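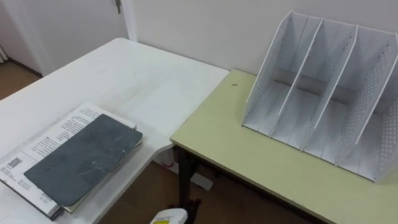 Palix is recruiting a Ride Operations Technician for the night maintenance team at Bonlow, its indoor and outdoor amusement park. The post covers the log flume, the two dark rides and the Inell drop tower, which returns to service in December after replacement of its braking fins. Most of the shift is spent on the ride platforms, but inspection sheets are written up in the maintenance office. Sheets must be signed and filed before the morning handover.

Reference: 603
Hours: 197 per five-week rota, nights only
Reports to: Rocío Troncoso, Ride Engineering Manager

Duties

Carry out daily and weekly checks on restraints, lap bars, chain lifts and block sensors.
Replace worn wheels, bearings and proximity switches, and record part numbers in the stock system.
Run empty test cycles before opening and report any stop or fault code to the duty engineer.
Assist with the annual strip-down of flume boats. This is wet work and waterproofs are provided.

Requirements

A Level 3 qualification in mechanical or electrical engineering, or equivalent time served.
Ability to read wiring diagrams and hydraulic schematics.
Comfortable working at height - the tower's upper platform is reached by fixed ladder only.
Experience with Laizer ride controllers is useful but not required. Training takes five shifts and is paid at the full rate.

A night allowance of 400 pounds per month is paid on top of salary. Staff also receive park entry for themselves and three guests.

Applications should include a CV and a short covering letter quoting the reference number. Send them to Sepehr Alipour in Recruitment by Feb 13, 2026. Interviews include a practical fault-finding test on a bench rig - bring safety footwear.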